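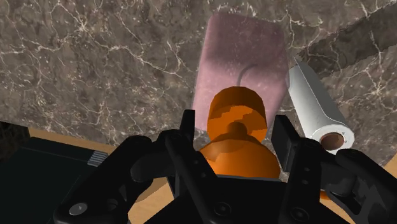
PRESTADHAM, January – Vuredari today released its gripper care guide for the Satitz tabletop cell, a document the company expects to be read mainly by people whose gripper has already stopped working.

The guide covers the two-finger gripper on the Satitz arm and replaces 152 pages of earlier instructions with a single folded sheet. It asks operators to check the linkage screws every 400 cycles, wipe the fingertip pads, and re-zero the opening width before the first job of the day. A full linkage service comes due at 590 hours. The old manual also said 590 hours, on page 131.

"Our support line has a very good picture of how these machines are looked after," said Leena Peltonen, head of service at Vuredari. "Most calls open with the words 'it was fine yesterday.' Then we ask about the screws, and there is a pause."

The sheet comes with a practice scene for the cell's simulator, set on a marble counter with a paper towel roll and a few other household objects. Operators can try out new finger settings there before moving them to the real arm – a step Peltonen describes as cheaper than a new arm.

Ikonen, which distributes the Satitz in North America, will pack the sheet with every replacement pad set, part number 604. It is printed on coated stock and survives coffee.

Existing customers can request a copy from their service contact at no charge.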